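選挙区割り改定案に対する住民意見の分類と争点構造
Kernham郡議会の意見公募資料を用いて

地域政策演習II　最終報告書
担当班：第三班

要旨
本報告は、Kernham郡議会が実施した選挙区割り改定案の意見公募について、提出された意見書を内容別に分類し、地区ごとの争点の違いを整理したものである。公開された意見書2,648件から重複と白紙を除いた2,279件を分析対象とした。分類の結果、港湾部のJallasportでは地区の分割に対する反対が中心であり、内陸のTralisでは議員一人当たり人口の均衡を求める意見が相対的に多かった。また、定型文による意見の扱いが集計結果に大きく影響することを確認した。

1　背景
Kernham郡議会の選挙区は、前回の改定以降、人口の移動により区間の較差が拡大している。郡の区割り審査会は7月に改定素案を公表し、郵送、窓口、電子フォームの三経路で意見を受け付けた。素案の主な変更点は、Jallasport市街地を旧運河の線で二つの区に分けること、およびTralis南部の集落を隣接区に編入することである。
審査会の公表資料には賛否別の件数が記載されているが、理由の内訳は示されていない。区割りへの反対には、境界線の位置に対するもの、手続に対するもの、改定そのものに対するものが混在する。賛否の件数のみでは、素案のどの部分を修正すれば反対が減るかを判断できない。この点が本課題の出発点である。

2　資料
分析には、郡議会事務局が閲覧に供している意見書の複写を用いた。氏名と番地は事務局により墨消しされており、地区名と提出経路のみが残されている。手書きの意見書は班員が入力し、判読できない語には所定の記号を付した。
重複の判定基準は次のとおりとした。同一地区から提出され、かつ本文が完全に一致し、受付番号が連続するものは、送信の誤操作とみなして一件に統合した。受付番号が離れているものは、本文が一致していても別人の提出とみなし、残した。この基準は保守的であり、同一人による日を改めた再提出を除去できていない可能性がある。
電子フォームの記録には提出時刻が含まれるが、郵送分には受付印の日付しかない。経路間で時系列を比較することはできないため、時期に関する分析は行わなかった。

3　方法
3.1　分類項目
理由の分類項目は次の6項目とした。
（ア）人口の均衡
（イ）地区の一体性
（ウ）交通および生活圏
（エ）手続と情報公開
（オ）特定政党への有利不利
（カ）その他
一件の意見書が複数の理由を含む場合は、複数の項目を付与した。したがって、項目別件数の合計は意見書の件数を上回る。（カ）には、議員定数の削減、投票所の位置など、素案の対象外の事項に関する記述を含めた。

3.2　作業手順
分類はSinを用いて行った。Sinは本学の情報センターが提供する文書注釈用ソフトウェアで、原文の該当箇所に項目を付与し、表形式で出力できる。班員は地区を単位として担当を分け、他の班員の判断を参照せずに作業した。
分類の一貫性を確認するため、無作為に抽出した157件について、別の班員が再度分類を行った。不一致は（イ）と（ウ）の間に集中した。「学校が別の区になる」という記述を地区の一体性とみるか生活圏とみるかが主な原因である。協議の結果、施設の利用に言及するものは（ウ）、地区の呼称、歴史、自治組織に言及するものは（イ）とする規則を追加し、該当箇所を全件見直した。

3.3　定型文の処理
住民団体が配布したとみられる定型文が複数確認された。本報告では、文の並びが同一で、語句の異同が語尾または地区名に限られるものを定型文とした。定型文は除外せず、識別用の列を設けたうえで、含む場合と含まない場合の両方を集計した。

4　結果
4.1　全体の傾向
最も多く付与された項目は（イ）であり、（ウ）がこれに次ぐ。（ア）は素案が改定の主目的としている事項であるが、言及は少ない。言及した意見書の多くは素案に賛成の立場をとる。反対の意見書のうち（ア）に触れたものは、較差の縮小自体は認めたうえで、境界線を別の道路に移すことを求めるものが大半である。
（オ）に該当する意見は、どの地区でも少数であった。ただし、該当箇所の記述は長く、根拠として過去の選挙結果を引用する例が目立つ。

4.2　地区別の傾向
Jallasportでは、（イ）の付与が突出している。旧運河を境界とする案に対し、運河の両岸が同一の自治組織に属することを理由とする反対が繰り返し現れる。定型文を除いて集計しても（イ）は首位であるが、（ウ）との差は大幅に縮小する。
Tralisでは、（ア）と（ウ）がほぼ同水準である。南部の集落からは編入先の区役所支所までの移動時間を問題とする意見が、北部からは現行区の過大な人口を問題とする意見が提出されており、同じ地区内で論点が分かれている。北部と南部の別は意見書の地区名欄では判定できないため、本文に集落名の記載があるものに限って確認した。
その他の地区では、素案による変更がほとんどないこともあり、（エ）の割合が高い。説明会の開催時間が平日の午後に限られていたことへの言及が多い。

4.3　提出経路による差
窓口提出の意見書は（エ）の割合が高い。電子フォームでは定型文の割合が高く、本文も短い。郵送分は一件当たりの項目数が最も多い。経路と年齢層の関係が推測されるが、資料に年齢の記載がなく検証していない。

5　考察
賛否別の件数では、Jallasportの反対とTralis南部の反対は同じ「反対」に計上される。しかし前者は境界線を運河から外すことで解消しうるのに対し、後者は支所の業務範囲や巡回バスの運行といった、区割りの外の措置で対応できる部分を含む。審査会が理由別の集計を併記すれば、修正の検討対象を絞り込むことができる。
定型文については、除外すべきとする立場と、署名と同様に一件として扱うべきとする立場がある。定型文の提出者も意見を表明する意思をもって提出しており、一律の除外は適当でないと班では判断した。他方、理由の構成を論じる場合には、定型文の文面に含まれる項目が機械的に積み上がる。両方の集計を並べて示す方法が現時点では妥当と考える。

6　限界と今後の課題
意見公募への提出者は住民を代表する標本ではない。本報告の結果を郡全体の世論として読むことはできない。また、手書き文書の入力は一回のみで、照合入力を行っていない。分類項目の追加規則は作業の途中で定めたため、初期に処理した地区の見直しに漏れが残る可能性がある。
今後は、審査会の議事要旨と意見書を突き合わせ、どの項目の意見が修正案に反映されたかを追跡する必要がある。修正案は本報告の作成時点で公表されていない。
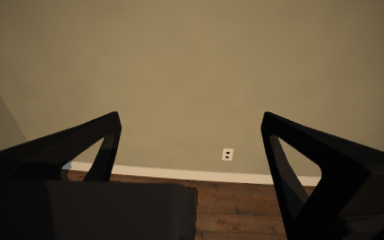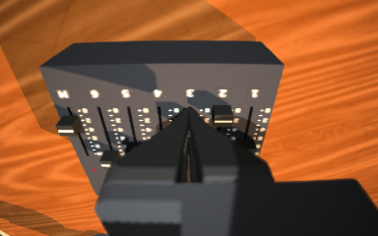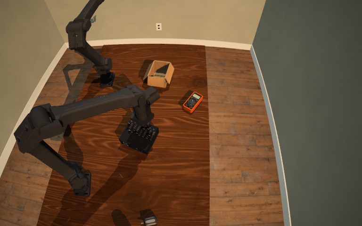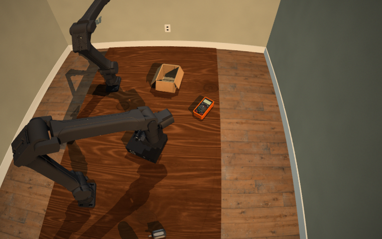

図1　シミュレーション画像（4点）

付記
分類規則の全文と地区別集計表は、演習室の共有フォルダに保存した。意見書の入力データは、事務局との取り決めにより学外へ提供しない。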